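The Winter I Learned to Bake From My Landlord

I moved to Nendwood with two suitcases, a cast iron pan and a very firm belief that I could not bake. I could cook, sure. I could make you a stew. But baking was for people who own scales and read the whole recipe first, and I have never read a whole recipe first in my life.

Then I rented the upstairs half of a house from Máté Kocsis, and the smell started coming up through the floor.

It was usually a little before six in the morning. Butter, yeast, sometimes poppy seed, sometimes something plummy I couldn't place. I'd lie there trying to guess (I was wrong nearly every time) and by the second week I had given up on dignity and was knocking on his door in my socks. He handed me a roll without saying anything and then he handed me an apron. So that was that!

Máté ran the ovens at a bakery called Utitz for most of his working life, and he still bakes as if a line is forming outside. He makes 8 loaves when two would do. The extras go to the neighbors, the mail carrier, the woman at the hardware store who cuts his keys. I asked him once how many of those little crescent rolls he thought he'd shaped over the years and he looked at me like I'd asked how many times he'd blinked.

My first lesson was a plain milk bread, and I ruined it. I'd killed the yeast with hot milk, so we sat at his table and ate the thing anyway, sliced thin and toasted hard, with a lot of jam. My second was better. My third I carried upstairs and showed off like a new baby.

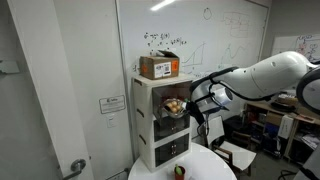

Eggs were where we fought. I grew up in a house where eggs went straight into the fridge and came out when you needed them, and Máté thinks a cold egg in a sweet dough is close to a crime. He wants them out on the counter the night before. Four brown eggs sitting together in a shiny metal bowl is, to him, a perfectly good start to a morning, and I have to admit I've come around on the look of it, at least. What I haven't come around on is his rule about cracking each one into a cup first. He had a bad egg go into a full mixer at Utitz as a young man and you can tell he's still hearing about it from somebody.

By December I was allowed to do the walnut roll, which is a big deal in that kitchen. You roll the dough out until you can nearly see the table through it, spread the filling right to the sides, and then comes the part I love, when you lift the cloth underneath and the whole thing rolls itself up. My first one split down the back like an old couch. Máté turned it over, dusted it with sugar and told me to take it to a party where people would be drinking.

I took it to the winter supper at the Skukisau, the old dance hall by the river that still has the good floor and the terrible heating. It went between a ham and a bowl of something green, and when I came back from hanging up my coat there was one slice left. A man in a bow tie asked me who had made it. I said I had! Then I felt guilty and said my landlord had made the filling, and he wrote down Máté's phone number on his napkin instead of mine.

I've bought scales now. I've got a notebook too, with flour all down the spine, and most of what's in it would be useless to anyone else. "Until it feels like an earlobe" is one entry. "Wait longer than that" is another, underlined, and it turns up on nearly every page. I still don't read the whole recipe first, but Máté doesn't write his down, so there's nothing for me to skip.

He's teaching me the plummy one next. I've been told to bring my own apron and to get the eggs out before I go to bed.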